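Week 6 handout: Sorting, or how we put like with like

Introductory unit on classification, Rundell evening program

Welcome back! Last week we finished with naming, and a few of you stayed behind to argue over whether a tomato belongs with the fruit or the vegetables. Keep that argument warm, because tonight is where it gets really good. Naming a thing and deciding where it goes are two separate jobs, and most of the trouble people have with catalogues, pantries, filing cabinets and museum drawers comes from mixing them up.

1. What a category does

A category is a promise. If I tell you a thing is in the "cutlery" drawer, I'm promising that you can go to that drawer with a certain set of expectations and not be badly let down. You'll expect forks. You'll put up with a corn holder. You'd be puzzled by a light bulb. Notice that the promise is made to a person who is looking for something, and different people look for different reasons. The cook and the person who washes up may want quite different drawers!

Some terms to have in your notes:

Attribute: any property you could sort by (colour, size, material, age, use, owner).
Principle of division: the one attribute you have chosen to sort by at a given step.
Residue: whatever is left over when the principle has been applied.
Cross-division: the mess you get when two principles are used at the same step, for instance "red things, round things and things from the kitchen".

Cross-division is my favourite error in the whole unit. Once you can spot it you'll find it everywhere, from shop signs to tax forms. The old Trestelar mail-order catalogue in your reader has a wonderful case on its contents page, where "Gifts", "Glassware" and "Under the Bed" sit side by side as if they were the same sort of heading. Have a go at finding the others before next class.

2. Mixed lots

The best way to learn this is with a mixed lot, meaning a handful of things that weren't made to go together. A matched set is too easy, as the maker has done your thinking for you. With a mixed lot you have to pick your own principle of division and live with it.

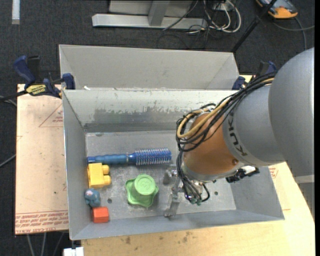 Figure 1. A mixed lot: hairbrush, toy block, figurine, cube.

Try Figure 1 by colour and you get a tidy enough result, until you reach the blue-gray figurine and have to decide whether it joins the blue brush or stands alone. Try it by use and the brush goes off by itself while the toys stay together. Both answers are fine. What I'd like in your workbook is the principle written down first, then the groups, then the residue. Please don't do it the other way round (everyone does it the other way round the first time, me included).

3. Lumpers and splitters

You'll meet these two words again and again. A lumper likes a few big groups and will forgive a lot of difference inside them. A splitter likes many small groups and wants everything in a group to be nearly the same. Biologists use the words about each other, not always kindly, and librarians and stamp collectors have picked them up too.

The Strömberg button collection is a lovely case to think with. The first list of it had 66 headings for 1218 buttons. A later hand split those headings to 200, and a great many of the new ones hold a single button. Is that a better list? For a person dating a coat, very likely yes. For a person who just wants something to match a cardigan, I'd say it's close to useless. I go back and forth on it every year and I'm keen to hear where you land.

4. The "other" box

Every working system has one: miscellaneous, sundry, general, odds and ends. Students tend to feel guilty about it, and there's no need to. A small "other" box is a healthy sign. Watch its size, though. When it grows faster than its neighbours, go through it and look for a group that has been forming while your back was turned. That's how many good categories get their start, and it's a thrilling thing to catch in the act.

5. For next week

Read the Udex chapter on filing by subject, skipping the part on card sizes.
Choose a drawer at home and sort its contents twice, using a different principle each time. Write up both, 200 words in all.
Bring one object that you find hard to place. Small enough to pass around, please, and nothing that leaks.

The door opens at 6:30 pm and we'll start with the objects, so come a few minutes early if you'd like a spot near the big table. Workbooks go in the tray by the whiteboard.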